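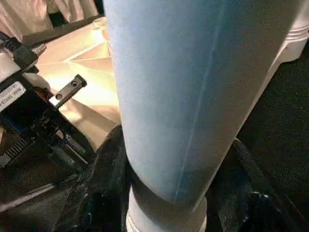
Chair legs keep working loose after a few weeks, what am I doing wrong?

Posted in Home and Furniture by mahawong_renter

I bought a set of flat-pack chairs secondhand when I moved to Mahawong in February. White tube legs that push and screw into a plastic seat base, with rungs between the legs. I put them together at the kitchen table with the hex key from the bag and they felt solid.

A few weeks later two of them rock. I tighten everything and they are fine for a while, then they rock again. The floor is vinyl over concrete and looks flat to me. No instructions came with them, and the label has worn off.

Is this a glue job, or should I be doing something different when I put them together? I would like to be able to take them apart again when I move.

clonent_dave_not

Don't glue them. If you glue a metal tube into plastic it lets go anyway and then you have a mess in the socket.

The usual cause is the order of tightening. If you tighten one leg all the way before the others are in, the rungs go in under strain and everything creeps back later. Do it like this:

Lay an old quilt or thick cloth on the table so you don't scratch the finish.
Start every screw by hand, two or three turns only.
Fit all the rungs while the legs still have some play in them.

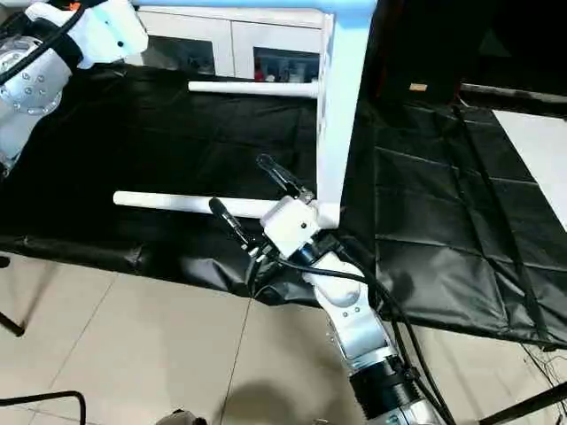

Then stand the chair on a surface you know is flat - a counter is better than a floor - and press down on the seat while you bring each screw up a little at a time, going corner to corner. Stop when it's snug. Plastic threads strip easily and once they do, no amount of tightening will help.

Check them again after a week. I have 40 of these at a hall I look after and after the second tightening most of them stay put.

sturkano77

Mine did this. I threw them out and got wooden ones from Zestdale. No problems so far.

oldhinge

The answer about tightening order is right, but look at the seat base too before you go through all that. Turn the chair over and check around each socket for hairline cracks or white stress marks in the plastic.
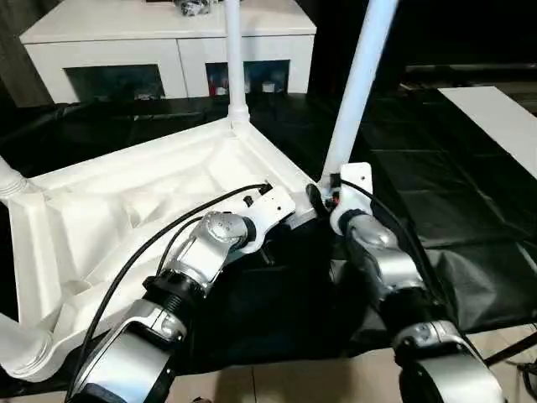 Underside of a molded seat base, legs up

If you find a crack at a socket, stop using that chair. A cracked one can let go all at once, and there's no repair I would trust with a person's weight.

If the plastic is sound and a leg is only a bit loose in its socket, wrap the end with a couple of turns of plumber's tape. It takes up the slack and it peels off when you want to take the chair apart. Also check the rubber feet. A missing foot will make a chair rock the same as a loose leg does, and the rocking then loosens the legs.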